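Chapter 6
Planning with Soft Objects

In Chapter 5 the planner knew the full shape of every object. With cloth this is no longer possible, and the state must be guessed again at each step. We begin with the grasp points, as Lekota does in her Jonby notes. When two grippers hold a blue cloth by its corners above a bed, the planner knows these two points well -- but the folds between them hide much of the surface. Section 6.1 gives a cost for this hidden part.

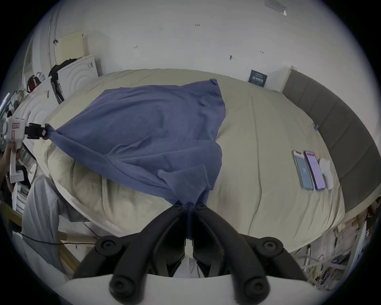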